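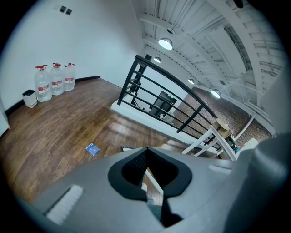 Keeping House, Evening Course
Handout for the fourth session: floors, corners and landings
Stotthorpe Adult Learning, December 2025
Tutor: Zewditu Tefera

Welcome back, everyone, and thank you for bringing such good questions last time (I still owe two of you an answer about limescale, and it is coming). Tonight we leave the kitchen behind and get down to floor level, which I know sounds dull, but I have been looking forward to it since June!

1. Before you sweep

Walk the room once with your hands free and pick up whatever is flat. I mean cards, booklets, leaflets, strips of paper or plastic, anything thin enough for your eye to slide over. On a shiny boarded floor a booklet can slip underfoot like a bar of soap, and my own mother went down on a Trumura catalogue one morning and was cross about it for a month. Put the papers on a table or a shelf and sort them later with a cup of tea. Don't sort as you go, or you will be sitting on the floor reading an old bus timetable when the rest of us have finished.

2. The top of the stairs

Where a floor runs up to a stairwell, that edge is the first place to clear and the last place to store anything. Leave a good stride of bare boards all the way along. If you sweep, start at the stair side and work back into the room, so the dust doesn't go over the edge and give you a second job downstairs.

3. Water jugs

Several of you have the big clear bottles at home, and Dagim Abera asked where on earth they should live. Along the foot of a wall, in a row, handles where you can reach them, is a very good answer. A corner is better still, as people don't cut through corners. A few things to remember:

Keep them out of direct sun and well away from cleaning products.
Turn the labels outwards so that you can read the dates.
Use the oldest first, and put new ones at the far end of the row.
Lift with your knees bent and carry one at a time, even if you feel strong today.
Pull the row forward now and then and wipe behind it. Dust gathers along a dark baseboard and shows up dreadfully, more so than on a white one.

4. The small bin

A little bin with a liner earns its place upstairs, but fold the liner well down over the rim or it will slide in on itself by Wednesday. Empty it before it is full. I like to keep a spare liner or two flat in the bottom, underneath the one in use, a trick I had from old Mrs Okeke next door.

5. Wooden boards

Sweep along the boards, following the grain, and then go over them with a cloth that has been wrung out hard. Water left standing in the joins does more harm than any amount of muddy shoes. Look across the floor towards the window when you have finished, with your head quite low, and the light will show you every streak you missed.

For next week

Choose one corner at home and clear it, clean it and put back only what belongs there. Write me half a page on what you moved and where it went. Please bring an old cotton cloth too, the softer the better, and meet in room 271, as our usual room is being painted.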